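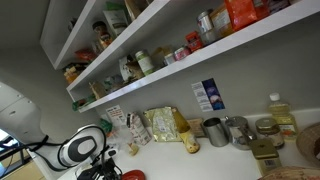 Home Food Management, Unit 4: The Dry Goods Shelf
Course handout, Jascombe Adult Learning
Revised 2023-09-01

Welcome back! This is my favorite unit of the whole course, and I say that knowing Unit 6 is all about soup. Dry goods are where most of us keep the food we forget. A bag of lentils goes up on a shelf, another bag goes in front of it, and by the following August you own three bags of lentils and can't remember buying any of them.

Before class, please read sections 1 to 3 and do the short exercise at the end.

1. Open shelves or cupboards?

We spent a good while on this last time and I want to pick it up again. Open shelving gets a bad press, but it has one huge thing going for it – you see what you have. The costs are light, dust and kitchen grease. Light is hard on spices, nuts and oils, so those go in a closed cupboard or an opaque tin. Pasta, dried beans and rice put up with a bright kitchen much better, as long as they are well sealed.

Keep all of it away from the stove. The shelf right over the burners is the warmest one in the kitchen, and steam gets into everything there.

2. Soft packages

Jars stand up by themselves. Bags don't, and most of what we buy comes in bags: paper, foil, clear plastic, those pouches with a zip that works twice. They slump, they creep toward the front of the shelf, and the small ones vanish behind the big ones.

What works for me:

Fold the top down tightly, press the air out as you go, and clip it.
Stand pouches in a shallow bin, one row deep, like files in a drawer.
Move flour and sugar out of paper bags once they are open. Paper lets in damp and it lets in moths (we'll get to moths, bring your questions!).
Cut the cooking directions off the package and tape them to the jar. Write the date on the tape.
Put crinkly snack bags together on one shelf, ideally the one you can reach without a stool.

You don't need a matching set of containers. Some students arrive with the Kovel catalog and a long wish list, and those are lovely jars, but a washed pickle jar with a good lid does the same job.

3. How much room do you have?

People love this part once they get going. Measure the length and depth of each shelf in inches and multiply. Take the sample kitchen in your workbook: three boards, each 36 inches long and 12 inches deep. That gives 432 square inches a board, or 1,296 in all. A student with one more board the same length but slightly shallower, at 9 1/4 inches, would add 333 and reach 1,629.

Then look at the height between boards. A tall gap over short jars is wasted space, and a cheap wire riser gets it back.

Exercise

Pick one shelf at home. Take everything off, wipe the board, and write down each item with its date and whether it has been opened. Put back the oldest things at the front. Bring your list to class, messy is fine, along with one package you have no idea how to use. We'll be cooking with a few of them!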